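ok so a few people asked how the bench restoration is going and I have been putting off answering, so settle in, this is going to be a thread

Background for the new folks: in March I bought an old workbench from a salvage yard called Hollel, about an hour north of me. The listing said 276 dollars, "heavy, some wear." Both parts of that were true! It took 4 of us to get it off the trailer and one of those people is still not speaking to me

The top was the big worry. Years of oil, glue drips, paint rings, a burn mark shaped like Florida. My first instinct was to sand it down to clean wood and start over. I even had the belt sander out on the driveway with the cord plugged in

Then I chickened out and scrubbed one corner with mineral spirits first. Under the gunk was this gorgeous brown, all blotchy and uneven, darker where hands had been and paler along the back. I put the sander away. I have hung around bench people online for years and I still wasn't ready for how good old dirt can look once you take off the top layer of it 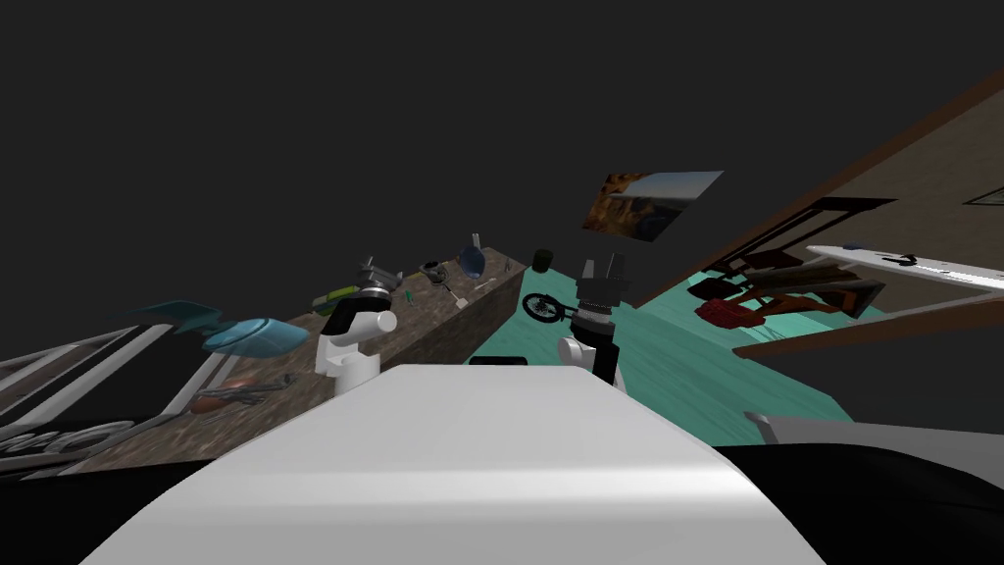
Tymoshchuk replied that I was being sentimental and a bench top is a work surface, so flatten it, oil it and stop petting it. Which, fair. If you do a lot of hand planing you need flat, and mine had a dip in the middle you could lose a pencil in

So I compromised. I planed only the front 14 inches, where I work, and left the back alone. Took me 3 evenings and my shoulders hated every one of them. The planed strip is lighter than the rest right now and it does look a little like a bad haircut, but it should darken up by fall

Finish: boiled linseed oil, thin coats, wiped off hard. Please please lay your oily rags out flat outside to dry, don't ball them up in the trash can. They can catch fire on their own. I know everybody says it, I'm saying it again

The vise was a whole other saga. The screw was fine but the jaw had been swapped at some point for one that didn't fit, so it racked sideways every time I tightened it. I got a replacement from Tikis (small outfit, slow to ship, very nice emails) and had to pack out one side with scraps of maple to get it to line up

Someone wanted to know about wobble. Mine rocked like crazy until I figured out it was the garage floor and had nothing to do with the legs – the slab slopes toward the drain. Two cedar shims under the left side and it's rock solid. I had already taken the stretchers apart and re-glued them by then, so enjoy that mental picture

Next up is dog holes. I keep drawing them in pencil and rubbing them out. If you've drilled yours and wish you'd put them somewhere else, tell me where!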